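4.3 Installing the Pluvis capture card in a desktop computer

The Pluvis base station can log rainfall and soil readings on its own for up to 16 days. For longer records, or if more than one station reports to the same site, install the capture card in a desktop computer and let the Jollstead Logger software collect the data. Skip this section if you use the USB receiver (see 4.2).

Before you begin

You need a Phillips screwdriver, the capture card, the bracket screw supplied in bag C, and the antenna lead. The computer must have one free PCI slot and 900 MB of free disk space. Cards with a serial number ending in T were built for the Tamayo station and do not work with this software.

CAUTION: Shut down the computer and unplug the power cord before opening the case. Switching off at the front button is not enough.

CAUTION: Handle the card by its edges. Do not touch the gold contacts.

Fitting the card

1. Disconnect all cables from the back of the computer. Label them if they are not color coded.
2. Lay the tower on its side on a firm, level surface and remove the side panel.
3. Touch bare metal on the case to discharge static. Repeat if you leave the bench and come back.
4. Choose a free slot. Leave one slot empty between the capture card and a graphics card where possible.
5. Remove the slot cover. Some cases use a screw, others a plastic clip that swings outward. Keep the cover.
6. Line up the card with the slot and press down evenly on both ends until the bracket sits flush.
7. Fasten the bracket with the screw from bag C, or close the clip.
8. Check that no cable touches the card, then replace the side panel.
9. Screw the antenna lead onto the bracket connector. Finger tight only.

NOTE: If the card will not seat, remove it and check the slot for dust or a bent contact. Do not rock the card from side to side.

Installing the software

1. Reconnect the cables and start the computer. Cancel any "new hardware" message.
2. Run SETUP from the Jollstead disc and accept the default folder.
3. When asked for a station type, select Pluvis. The Brerkerard option is for the older wired gauge and sets the wrong tip volume.
4. Enter the station ID printed inside the battery door.
5. Restart the computer when prompted.

Checking reception

Open Logger and click Status. Signal should read 40 or higher with the station in its final position. A new station may take one full reporting cycle to appear. If the Status page shows code 89, the card is working but no station has answered; check the station batteries and the ID entered above. Code 947 means the software cannot find the card. Shut down, unplug, and repeat steps 2 through 7 of "Fitting the card".

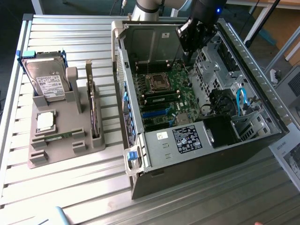
Figure 4-6. Tower on its side with the side panel removed.

Moving the card to another computer

Export the rainfall record first (File > Export > Full record). The record is stored on the disk, not on the card, and uninstalling Logger deletes it. Remove the card in the reverse order of fitting and refit the slot cover. An open slot upsets the airflow in the case.

Calibration values are held in the station and do not need to be entered again. Seasonal totals restart in April unless the start month is changed under Options.

Revision note: steps 4 and 5 of "Fitting the card" reworded for clip-type cases, G. Birhane. Corrections to this section should be sent to Getachew Birhane, Technical Publications, with the section number in the subject line.

4.4 Connecting a second station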